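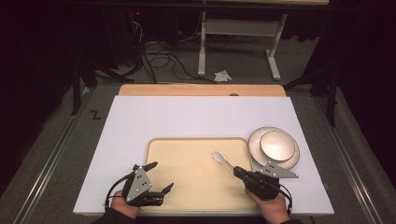
Setting a place on a board

Home Kitchen Archive Contact

2 min read

I have stopped laying the table directly on the wood. A large white foam board goes down first, and the tray, plate, bowl and spoon go on that. The tabletop marks easily and I oiled it in April, so I would like to get a full year out of the finish.

The order I use now:

Tray in the middle, towards the near edge. Mine is pale beige with rounded corners and a low rim, enough to hold a small spill but not a full bowl of soup.

Plate to the right, bowl on top of the plate. Both are white with a thin brownish rim. Stacked, they take up one footprint and leave the tray clear.

White plastic spoon last. It weighs next to nothing and slides if the tray is tilted — carry it separately.

Foam board has two faults. It dents under anything with a hard foot, and the edges soften once water gets in. I wipe mine with a damp cloth, never a wet one, and stand it upright for 30 minutes before it goes behind the dresser. Béla Csonka suggested sealing the edges with tape. I have done one long side so far and will do the others when I next buy a roll.

The bowl holds 290 ml to the brim, measured with a jug.

Contact Birdie Hutchins | © August 2022 | Back to top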